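Countertop Drawer Units: Your Questions, Answered with Varying Degrees of Patience

We sell small bamboo furniture for the kitchen bench, and people write to us about it far more than we expected when we started. Finn Kuhlmann reads the mail, Gintarė Adomaitis fixes whatever Finn promised, and the page you're reading is what's left over. Last tidied up in August.

What is a countertop organizer, exactly?

A box with a drawer in it that lives on your counter. You put things in the drawer, you put other things on top, and within a week you've lost track of which was meant to go where. Ours is called the Haugen. It has a flat top and one knob.

Will it fit in my corner?

Measure first. Measure with the toaster oven where it really lives, and leave the paper towel roll out too, as it always turns out to be wider than you remember. If you have a tiled backsplash, the unit can go straight against it. Leave space in front for the drawer to come out, plus whatever you chop on. A cutting board set down at an angle eats more room than one set down square, and everybody sets theirs down at an angle.

What goes in the drawer?

Less than you'd like. Teodor Vik, who built the first Haugen, keeps one small bowl in his and considers the matter closed. Tea bags are popular. So are elastic bands, birthday candles and the key to a bicycle you sold. A bowl inside the drawer sounds silly until you try to get loose garlic cloves out of the back corner with two fingers.

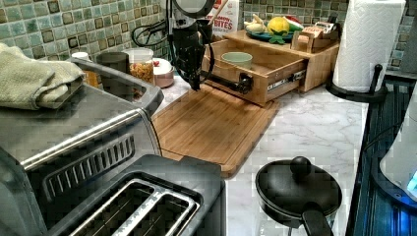
Can I keep things on top while I use the drawer?

Yes. A plate of produce is fine, and so is a small box of odds and ends at one end. Put the heavier stuff toward the back. Cereal boxes we'd stand behind the unit against the wall, where they can advertise themselves to the tiles in peace.

The drawer is stiff. Have I broken it?

Probably not. The metal slides collect crumbs. Pull the drawer out as far as it goes, wipe along the slides with a dry cloth, and run it in and out a couple of times. Please don't oil them with whatever is beside the stove. Gintarė has received a drawer that smelled strongly of sesame and would like it to be the last.

Can the bamboo get wet?

Splashed, yes. Soaked, no. Wipe it down and dry it the same evening. The dishwasher will ruin it, and we can tell from the colour when someone has tried.

Is the play food included?

No, and we get this one a lot. Our display counters are dressed with toy fruit and vegetables for the simple reason that a real banana has about four good days in it. A lemon does better, but Finn eats the watermelon. If you'd like the toy sort for your own house, any decent toy shop will help you.

Do children use these as a play kitchen?

All the time, whatever we print on the box. Branwen Landeg runs our demonstration counter at Brirkholm and has given up fighting it. Her advice is to hand over a plate, a bowl, a rolling pin and one pan, and to keep the real knives somewhere else entirely. Plush fruit survives being dropped, sat on and served to the dog. It also goes in the wash, in a pillowcase, on cold.

What about the open box? Is that part of the set?

The open box with the slatted floor is the Pukia, sold separately. Bowls sit in it nicely. Rolling pins do not, being longer than people think, and tend to end up leaning over the front wall with one end in a pan. We've stopped calling this a fault and started calling it rolling pin storage.

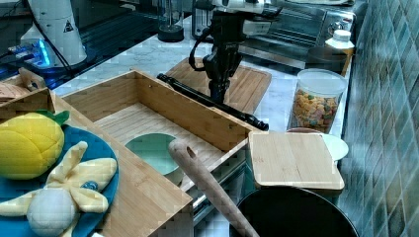 Pineapple and banana on the blue plate, rolling pin at rest.

How much weight will the Haugen take?

We've loaded the top with 26 kilograms of flour, which was more flour than we had a use for afterward. A toaster oven is a different question because of the heat. Leave it on the counter.

Can I put a hot pan on it?

You can do it once.

How do I return one?

Write to Finn within 2 months, with a note of what went wrong. Ingegerd Tveit handles refunds and is quicker than he is, but she won't answer questions about fruit.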